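夹爪每天早上先空跑:Olmont的理线单元是怎么伺候的

2018年10月21日

Joanne Heywood不太爱坐下来聊。约好的采访，一大半是跟在她后面走着问的，她手里一直攥着一把内六角扳手，说到一半就停下来拧两下。

她在Olmont管一个单元:一张木台面，一台带夹爪的机械臂，任务是抓线缆。USB线、电源线、各种带扎带的线。听着简单。“线是最烦人的东西，”她说，“盒子你放哪儿就在哪儿，线每次摊开都不一样。”

每天开机第一件事，空跑。夹爪开合70次，不夹东西，听声音。Joanne说她听得出来导轨干不干，“有一点点沙沙的，就别往下干了，先擦，再上油，油要少”。油多了会往指尖爬，沾到线皮上，后面全是打滑。新来的人十个有九个油上多了，她自己第一年也是。

然后是零点。指尖合拢，看读数，偏差超过2就重标。单位没来得及问，她已经走到控制柜那边去了。后来Natalie Staniforth补了一句:是控制器自己的刻度，不用换算，看数就行。

Natalie管软件和记录，性子慢一些。她说这个单元一月份停过3天，夹爪合到一半就报过流。大家先怀疑电机，拆了，没事。又换了驱动板，还是报。最后发现是尾部那根信号线，走线时弯得太急，臂转到某个角度就接触不良。“电机白拆了，”Natalie说，“装回去还少了一颗垫片，又找了一下午。”

那以后走线改了规矩，弯的地方留余量，扎带不许勒死，统一用魔术贴。Joanne对塑料扎带意见很大，讲了足有五分钟，这里略过。

指尖的胶垫用Ploltell的，大约300个循环换一副。Hulme的也试过，软，抓得牢，但是磨得快，边上起毛。换垫子不难，麻烦在换完以后:两边厚度要对得上，差一点点，夹细线就会往一边歪。Joanne的办法是先夹一张纸，抽一抽，两边手感一样了再夹线。“土办法，好用。”有没有写进操作手册?她想了想，说应该写了吧。Natalie在旁边摇头。

测试件也不挑贵的，就是普通USB线，绕几圈，中间扎一道，往台面上一放。
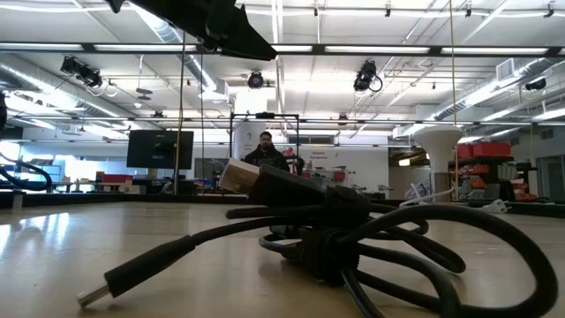

台面上的黑色USB线，魔术贴扎在线圈中段，上方是夹爪。

台面本身也有讲究。木头面亮，反光，顶上又是一排排灯管。Natalie说光斑压在黑线上的时候，识别出来的边缘会断成几节，她的做法是调曝光，调完把参数跟当天的标定存在一起，免得第二天对不上。Joanne想干脆铺块哑光垫子，两个人为这事争到现在也没争出结果。

插头怎么抓?我问。Joanne说先别抓插头，从线圈扎住的地方下手，那里最厚，也最听话。金属头滑，硬夹容易把胶垫划出口子，一划口子就得提前换。速度也要放慢，尤其是往下走的最后一段，线垫在下面，碰重了整团都会跑。

急停按钮每周试一次，试的时候旁边得有第二个人。维护之前断电，挂牌，这个她说了两遍，要我一定写上去。断了电也别马上伸手，等臂停稳再说。

下一步打算换Dondarmont的线束护套，现在这个在关节的位置已经磨白了。货还没到，Joanne说先缠了两层胶带顶着，每天收工看一眼，磨穿了再缠。

聊到这里有人在那头喊她，说夹爪又报零点飘移。她把扳手往口袋里一塞就过去了，剩下的几个问题是Natalie在邮件里答的，己经并到上面各段了。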